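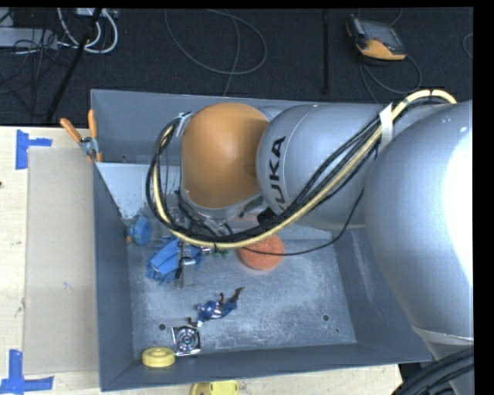

Home & Garden > Water Butts > Setting up

By Socorro Palomino, March

Part 2: fitting the tap on your Devley butt

I do this bit on the lawn with the butt on its side, much kinder on the knees!

1. Drill the hole 7 cm up from the base with a 25 mm bit. Go slowly.

2. Push the tap through, washer on the outside, and reach in to spin the nut on (long arms help, or borrow a teenager).

3. Hand-tight, then 2 small turns with a spanner.

Caution: don't force the nut. I cracked my first one that way.

Note: the old Forsberg taps need a second washer inside.

Last updated: March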